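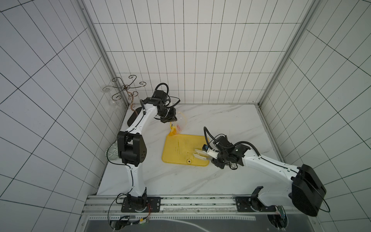 How often does a two-arm cell need its zero positions checked?

Every Wednesday in our case, and again after any bump hard enough to trip a joint. The sales sheet for the Dollura package said the arms would hold zero for a whole season. Ours were out within the month, so I stopped believing the sheet and started keeping a log.

The tabletop cell at Nutlow, April 8, 2026

Samer Saliba set this cell up and still does most of the work on it. I write up the upkeep pages for Dusbridge, and I have been doubtful about this machine from the day it was ordered. I'm a bit less doubtful than I was. It does run, but it takes more looking after than we were promised, and most of the looking after is dull stuff: bolts, cables, cleaning.

The rail is the part I'd buy again. Both arms bolt to it through their own base plates, so one can come off for repair and the other stays put. Samer checks the plate bolts with a torque wrench and puts a dab of paint marker across each head. If the two halves of the mark no longer line up, the bolt has moved. It's an old trick and I trust it more than anything the software tells me.

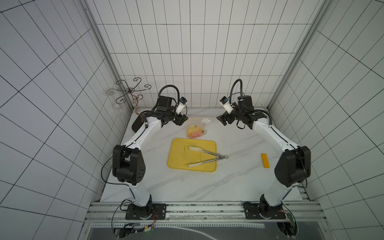
Cable wear is what I'd warn any new owner about. The joints get all the attention in the handbook, and the cables get half a page, which I read twice looking for the rest of it. A cable that is too tight will pull at its plug each time the wrist turns. One that is too loose will catch on whatever is standing nearby. The loops over the two grippers are the compromise Samer settled on, and I argued for shorter ones. We bring the arms in to face each other like this and then run each wrist slowly to its limits, watching the plug end the whole way. Do it at 15 percent speed. The handbook says full speed is fine, and I don't agree. Tongs and packets of food can stay on the board during the check as long as the arms are kept well above them.

Spare cables come from Fakhoury. They quote 2 days. I have never had one in 2 days, so we keep a pair on the shelf.

After the wrist check come the circuit boards down by the base plates. They sit low, close to where crumbs end up, and I would have put a cover over each of them from the start. For now they get a soft dry brush, power off, and a look at every connector. Samer says a cover would trap heat. He may be right, but I'd like to see a temperature reading before I give in.
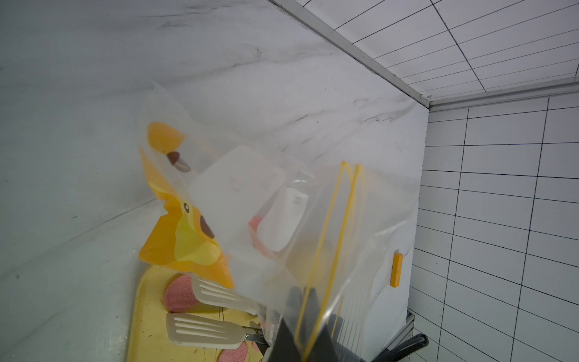

Does the wrist camera have to be recalibrated when the gripper fingers are changed?

It should be checked each time, and redone if the check comes out worse than 2 pixels. Dollura claims the fingers go back in exactly the same place. They don't on ours. The full routine takes roughly 30 minutes, and you can skip it only if the camera bracket was never touched and the quick check passes.

Thin plastic film is a nuisance for the grip setting, by the way. Creases and shine make it hard to judge from the wrist view how firmly a bag is being held, so Samer sets the force with a gauge between the fingers and leaves the camera out of it. The finger pads get wiped after any food work and inspected for nicks.

The next full strip-down is due in May. Both grippers come off, the pads get replaced whether they look worn or not, and I'll put the log up next to these pictures so people can compare it with the sales sheet.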